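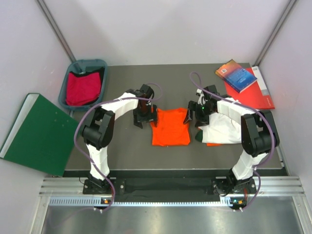 Bon, règles de poste pour les cellules à deux bras, je remets ça ici vu qu'on me les redemande à chaque rentrée

1/ les câbles. Boucle large au-dessus de la pince, jamais tendue. Vérif à la main bras en butée, pas à l'oeil

2/ rien dans le volume de travail sauf la pièce et son bac. Classeurs, bouquins : dehors. Oui même dans les coins

3/ vitesse plafonnée à 300 mm/s tant qu'il y a quelqu'un à portée. Chez Cirkar ils étaient à presque 51 % au dessus, audit refusé, logique

4/ arrêt d'urgence testé chaque matin et noté dans le cahier. Pas noté = pas fait

La fiche Usix complète arrive en septembre, relue par Kumudini Kanagaratnam. Envoyez vos remarque avant svp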